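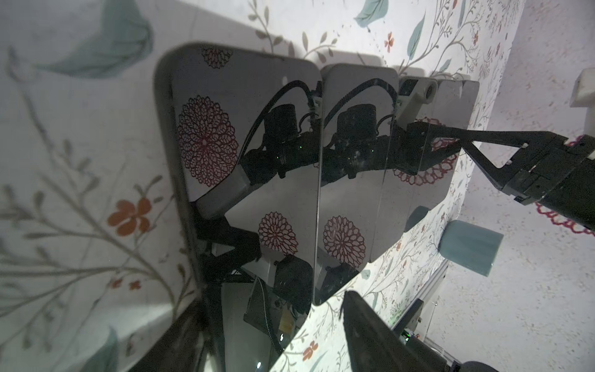

Filed under: Home & Desk > Small Stuff We Like

I've wanted a three-panel mirror since I was a teenager watching my gran do the back of her hair in hers, and I finally bought one in March. It's the Vornside, the folding one with rounded corners, and I love it far more than a grown adult should love a mirror.

The big thing is the hinges. They're stiff enough to stay where you put them, so you can angle one side in to check your parting and the other out to catch the light, and it doesn't slowly slump while you've got both hands full of hair clips. My last one (a Jutside, bought in a sale) folded itself up if a lorry went past. I also like that it stands without a separate foot - you just open the panels a bit and it holds itself up. Folded, it slides in next to my books.

I do my hair at the same table where I do everything else, which is covered with a pattern of vines and little orange flowers, and a side effect I hadn't expected is how good things look doubled and tripled in the glass. I put a red lace doily near it and suddenly had a whole flower bed. I spent a silly amount of time moving it about.

Grumbles? It shows every fingerprint, so keep a cloth handy. And I'd like a bit more grip along the bottom edge, as it will slide on a shiny surface if you nudge it.

Now, the other half of the order. The same shop had the Monti phone stands, the ones with round weighted bases, and I'd been propping my phone against a mug for video calls for years. I bought one. Then I went back for more, because my brother-in-law Vaughn Lindqvist came to stay and walked off with the first.
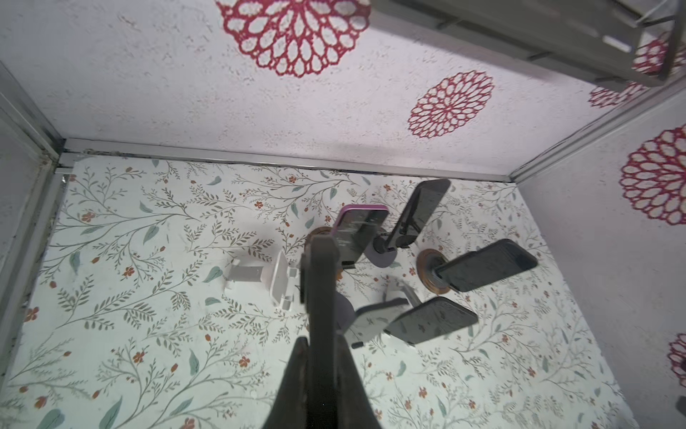
Phones on their stands, with a copper-brown base showing on the right.

The weight is what makes them. I can poke at the screen with one finger while following a recipe and the stand stays put, even with a chunky case on the phone. The tilt is easy to change and you can have it quite steep for calls or leaned well back for reading. I tried the Galar stand too, which is lighter and fine for a bag, but it tips if you tap near the top of the screen.

One small moan about the Monti: the joint was very tight at first and I needed both hands to shift it. It loosened up after 2 weeks of use and has been lovely since.

Mirror: full marks from me. Stands: nearly full marks, and I'm getting another for my mum's kitchen.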